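Februar, kurz nach sieben am Abend

Den halben Tag mit Putzen und Sortieren verbracht. Nuanchan hatte die Liste schon gestern an die Tür gehängt: Tische, Regal, Fenster, dann die Kiste mit den Lappen und Handschuhen. Mit der Kiste habe ich angefangen, weil sie im Weg stand. Das meiste darin war nicht mehr zu gebrauchen. Ein paar Handschuhe ohne Partner habe ich aufgehoben, man weiß ja nie, und die Lappen nach hell und dunkel getrennt.

Aravind kam gegen Mittag mit Reis und einer Rechnung von Flovico über 57 Euro, die keiner von uns zuordnen konnte. Er legt sie Lamduan hin. Danach hat er das Regal ausgeräumt und ich habe die Böden abgewischt. Ganz oben lag noch der alte Katalog von Trokach, den ich im Herbst gesucht hatte. Jetzt brauche ich ihn nicht mehr — ins Altpapier damit.

Kittipong rief an, er kommt erst übermorgen. Das heißt, der Schrank muss bis dahin stehen bleiben, allein bekommen wir ihn nicht vom Fleck.

Am Nachmittag die Fenster. Draußen war den ganzen Tag nur blasser Dunst, kein Haus zu erkennen. Ich nehme warmes Wasser mit einem Schuss Essig und zum Schluss ein trockenes Tuch, so hat es meine Mutter auch gemacht. Um die Griffe herum dauert es am längsten. Nach 90 Minuten taten mir die Schultern weh und ich habe Tee gekocht.
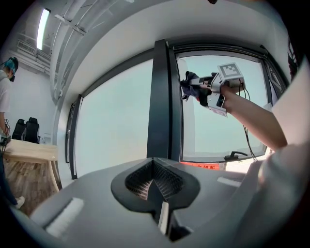
Morgen den Essig nachkaufen und Charoen nach der langen Leiter fragen. Die Rohre unter der Decke stehen nicht auf der Liste, aber ich möchte sie trotzdem einmal abstauben, bevor der Schrank wegkommt.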